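June, evening

Rained until lunch, so the walk over to Hunercombe had to wait. Used the morning to go through the seed tins instead. The runner beans from last year are no good, most of them have gone soft and spotted, and I put the lot on the compost. Kept the broad beans and a twist of paper marked "Sakitz, yellow", which I think is a squash but may be the courgette Mum liked.

Set off at two when it cleared. The lower path is still under water by the stile and I had to go round by the lane, which adds a mile. Met Soledad Calvo at the top with her dog. She has finished the accounts for the hall roof and they are 2,000 pounds short even after the plant sale. She wants to try a supper in the autumn, 14 pounds a head. I said I would do the potatoes but not the washing up again.
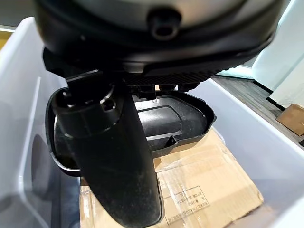
She also told me the bus is being cut back to the 62 only, and that one doesn't stop at the surgery. I shall have to ask for morning appointments and walk down. My knee was all right on the hill today but stiff coming home, worse on the tarmac than on the grass.

Picked the first gooseberries before tea. Not ripe, but the pigeons are at them. Stewed with too much sugar. Rang the council about the drain, held for ages, gave up.

Must find the netting tomorrow. Also stamps, bread, lamp oil.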